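Kowalczyk Tabletop Object Kit for Hand and Gripper Classes

Sold by Skasteck Classroom Supply
Item no. 578
Ships in 2 cartons
Suitable for high school clubs, college intro courses and student competition teams

Overview

The Kowalczyk kit is a boxed set of everyday objects for students who are learning to program a robotic hand. It supplies the things to be picked up, pushed, turned over and put away, along with a task book and score sheets. Arms, hands and controllers are not included. The kit works with any arm that can reach across a standard classroom table, and it has been used with two-finger grippers as well as five-finger hands.

Fidelina Ccori put the first version together for the robotics club at Dostham Technical High School, where students had been practicing on plastic blocks all year and then had trouble at their first competition with anything soft, thin or shiny. The current version was revised in January 2020 with a longer task book and a heavier tablecloth.

What is in the kit

Foam blocks, assorted colors
Plush toys, small
Playing cards, one deck
Elastic rings and rubber bands, assorted
Clear-front coin box with wooden frame
Practice coins, bag of 200
Flat handled tools, blunt
Textured tablecloth, light beige
Black backdrop curtain
Task book, spiral bound
Score sheets, pad

Colors and printed designs vary by shipment. Teams that need two matching sets for side-by-side practice should say so when ordering. The backdrop curtain comes with loops along the top and needs a frame or rail, sold separately.

How the tasks are set up

The task book has 7 units. Each one starts with a single object on an otherwise clear table and ends with a layout of several objects, where the student has to pick the right one and leave the rest alone. Setup takes a few minutes once students know where things go. Positions are given as distances from the front edge of the table, so no marks need to be made on the cloth.

The tablecloth matters more than people expect. On bare tabletop, light items slide away from the fingers and students spend their time chasing them. The raised weave slows this down. It should be pulled flat and clipped underneath before every session. 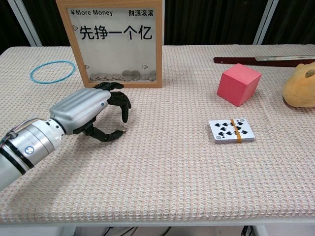 A mixed layout with coin box, foam cube and banded card deck.

The mixed layouts are where most of the teaching gets done. Foam is forgiving, and a student with a rough grasp will still pick up a block. The deck is harder. With the rubber band on, it can be treated as one solid item, and the book keeps it that way through unit 4. After that the band comes off and the student has to slide single cards to the table edge.

Thin rings and bands come up in the last unit. Most teams do not finish these tasks in their first year, and the scoring allows for that – a clean approach and a safe stop earn partial points.

Classroom use

One kit serves a group of four to six students at one table. In the Kukport summer program, instructor Nithin Rodrigues rotates three jobs: one student runs the arm, one resets the table and one keeps the score sheet. Groups change jobs after every five attempts. Students resetting the table should wait until the arm has been paused, and the stop button should be within reach of the adult in charge.

"We run the same layout all week and only change the starting pose," says Senga Nisbet, who coaches the Dostham team. "Their notes get a lot better when the table stays the same."

Care and replacement

Foam and plush items can be wiped with a damp cloth. Cards wear out first, and any standard deck will do as a replacement. Check rubber bands at the start of each term and throw out any that have cracked. Coins, cloth and score pads can be ordered separately.

Ordering

Schools may order by purchase order or card. For quotes on more than one kit, write to Wilson Grajales in school sales. Questions about the task book go to Eliécer Rivadeneyra. Orders for summer programs should reach us before June.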